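Subject: Re: [trorkilari-users] Troro arm drops to idle mid-move, no fault logged
From: Babak Shirazi
Date: 2019-02-27 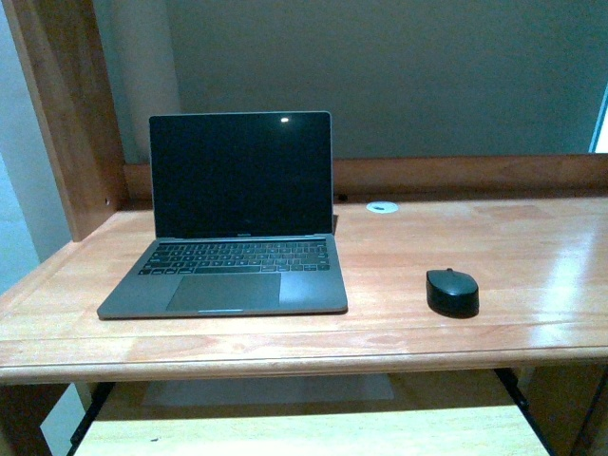
Operator station, laptop with display off, mouse at right.

Eleri Lougher wrote:
> Second unexplained stop on the Ansari cell. Arm went to idle
> partway through a place move and held the part over the fixture.
> No e-stop, no fault code, controller heartbeat fine. Log on the
> laptop just ends. Firmware is unchanged since June. Is anyone
> else on Fatwood seeing this, or is it my cabling?
>
> Eleri

I doubt it is cabling. A broken link gives you a comms fault on the controller side, and you don't have one.

We reproduced the same symptom on our cell with the display set to turn off after 3 minutes. Display off alone is harmless. The trouble starts when the power plan also lets the OS suspend the network adapter. Fatwood then stops sending setpoints, but the adapter still answers the heartbeat, so the controller sees a live host with nothing to say. After 500 ms without a setpoint it ramps down and goes to idle. That path writes no fault.

In 20 runs with adapter suspend enabled we got the stop every time. With it disabled, 248 cycles and no stop.

The part I like less is recovery. If someone moves the mouse to wake the display, the adapter comes back and Fatwood resumes from its queue. On our cell the arm started moving with no prompt. Guard door was closed, so no harm done, but do not count on that.

Until there is a patch:

1. Disable adapter suspend and sleep in the power plan. Check again after OS updates.
2. Set resume_policy to manual in the Trorkilari config.
3. If the display is dark and the arm is idle, press e-stop before touching the mouse or keyboard. Clear the queue before reset.

Item 2 matters even if you never see the stop – the default is auto.

Eleri, can you send the adapter event log from the laptop, covering both stops? Controller log too, if it hasn't rolled over.

Babak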